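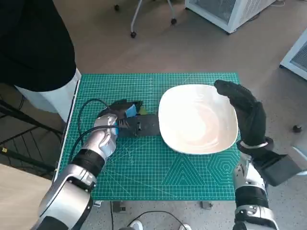 Plate on the green cutting mat, work table.

Skallidik School Health Group
Minutes, September 23, 2016
9 shares | 2 comments

At the table: Subira Khaemba (running things), Ľudovít Danko, Brian Laizer, Halima Nyaga for the first half, and me, Nafula Wanyama, typing as fast as I can. Apologies in advance if I've mangled what anybody said. Email me and I'll fix it before the next one.

We started late, which was my fault. I had the key to the supply closet and the chairs were in the supply closet.

Last time's minutes

Approved with one change. Ľudovít did not say the nurse's office at Thibodeau Elementary was "a broom closet." He said it used to be one. Corrected, and he'd like it known that he likes the nurse very much.

Whooping cough, where we are

Subira took us through it. We have six confirmed cases now, all of them at Thibodeau or in families with a kid at Thibodeau. The last time we met it was two, so yes, it has gone up, and there was a little bit of a silence after she said it. The middle school has had kids out coughing but the tests that have come back so far are negative, and there are a few still out at the lab.

School is staying open. Subira has talked it through with the county nurse and the advice is what it was in the spring: sick kids go home, confirmed kids stay home until they've finished five days of antibiotics, and close contacts get a letter and a call. Halima asked whether "close contact" means the whole classroom or just the table the kid sits at. Subira said the county decides that case by case, and so far they've been going with the whole classroom in the lower grades. Brian asked about the bus. The bus is also case by case. We went around on the bus for quite a while (Brian's twins ride it, I ride it in spirit) and ended up agreeing that Subira will ask the county for something in writing that we can hand to parents, so the drivers aren't the ones getting asked at seven in the morning.

Halima said what she's hearing from parents most is "but my kid had the shots." She's a pharmacist so she gets it across the counter all day. Her answer is that the shots wear down over time, that a vaccinated kid can still catch it and will usually have a milder case, and that the booster at eleven or twelve is the one people forget. She'd like that to go in the next letter in those words or close to it. I said I'd put it in. She also wants us to stop writing "pertussis" with no explanation. I counted myself guilty there, the September letter had it all over the place and one dad thought it was a kind of lice.

Ľudovít brought up babies. His point was that everyone is focused on the school kids and the ones who get really sick are the infants at home, so the letter should tell families with a new baby, or with someone pregnant in the house, to call their doctor right away if there's been contact. No argument from anyone. That goes at the TOP of the letter, above the business about forms.

Action: me, rewrite the letter, send it around to everybody for a look. Halima to check the medical parts. Subira gets the county to sign off before it goes anywhere.

The phone calls

Okay, this was the long one.

As most of you know, the district moved over to Grativen for the automated calls in May and it has been up and down. The exposure call for Thibodeau went out to 900 households, which is pretty much the whole district list, when it was supposed to go to one grade. So you had high school parents getting a message at dinnertime saying their child had been in the same classroom as a confirmed case. Brian's phone rang, his wife's phone rang, his mother's phone rang, and his mother lives in another state.

Subira has spoken with the front office and the explanation is that the list had been saved under the wrong name. They've renamed it. Ľudovít wanted to know who checks the list before somebody hits send, and the answer for now is the same person who hits send. He was not thrilled with that. I wasn't either.

We talked about whether we can ask for a second pair of eyes. Subira thinks the office will say yes if we offer to be the second pair of eyes, and that we should think hard before we offer. There's a privacy side too - none of us should be looking at a list that tells us which class has the sick kid before the families in it have heard. Good point, and I hadn't thought of it. So what we're asking for is that two people in the office look at it, and that neither of them is one of us.

Halima asked if the message could be recorded in more than English. Right now the written letter gets translated and the call doesn't. She has a customer who kept the voicemail and played it for her at the counter to find out what it said. Everyone agreed this is bad. Halima offered to record the Swahili one herself. Brian offered to find someone for Spanish and thinks his neighbor will do it for a pie.

Action: Subira, talk to the office about the two-person check. Halima and Brian, recordings, and find out from the office what format Grativen wants them in.

(Halima left at this point for her shift.)

Booster clinic at the Lalulano building

Good news for a change! The Lalulano people have said yes to the ground floor for a Saturday-style walk-in, no rent, and we can have the folding screens. The date isn't fixed. The county can send nurses but needs to know how many doses to bring, and we don't know how many doses to ask for, so we are all standing around looking at each other. Subira is going to ask the school for the number of sixth and seventh graders with no booster on file. That's a number, no names, so there shouldn't be a problem getting it.

Brian would like to open it up to grandparents and anybody else who's around a baby. I think that's a great idea and I said so, probably three times. The hitch is that the county's free doses are for kids, and adults would go through insurance, and then you need somebody at the door with a card reader and a lot of patience. Ľudovít suggested doing kids at the clinic and sending the adults to Halima's pharmacy with a flyer. Halima wasn't in the room any more to say whether she wants that, so it's parked until she's been asked.

There was some back and forth about flu shots at the same time. The nurses are fine with it, one in each arm. Ľudovít thinks parents will balk at two in one visit. Brian thinks parents will balk at coming back. I wrote down "ask the nurses what people really do" and we moved on.

Parking: the lot behind Lalulano is being resurfaced and they couldn't tell me when. I'll call again. Please don't put the lot on any flyer yet.

Action: Subira, booster number from the school. Me, date and parking. Brian, talk to Halima about the adult flyer.

Cough corner, tissues, etc.

Thibodeau has run through its tissues for the semester already. Ľudovít has been buying them out of his own pocket and dropping them at the front desk, and Subira would like him to stop doing that, or at least to keep the receipts. He says he'll keep the receipts.

The kindergarten teachers asked if we could make up a poster on coughing into your elbow. There was one a few years back with an elephant on it. I have a feeling it's in my garage. I'll look.

Brian asked if anyone is wiping down the bus seats. Subira said whooping cough spreads mainly through the air, when people cough near each other, so the seats aren't the big worry, though a clean bus is still a nice thing to have. Brian is going to ask the bus company anyway.

Facebook

Short version, please don't argue with people on the town page. There's a post going around that says the school is hiding a death. There has been no death. Nobody's been admitted to the hospital either, as far as the county has told us. Subira put up one plain reply with the county's phone number on it and turned off her notifications, and that's what she'd like the rest of us to do. I had already written four paragraphs. I've deleted them. They were good paragraphs.

Any other business

Ľudovít can't make the next meeting and asked if he could call in. Yes, if someone remembers to bring the speaker.

The coffee maker is leaking from the bottom again. Brian took it home to look at it.

I'd like somebody else to do the minutes in the winter. I got a lot of sympathetic faces and no takers, so I'm putting it in writing.

Next meeting: same room, once Subira has the lab results from the middle school. She'll send a note. I will bring the key.

N.W.

2 comments

Contact the Skallidik School Health Group | © 2016 | Back to top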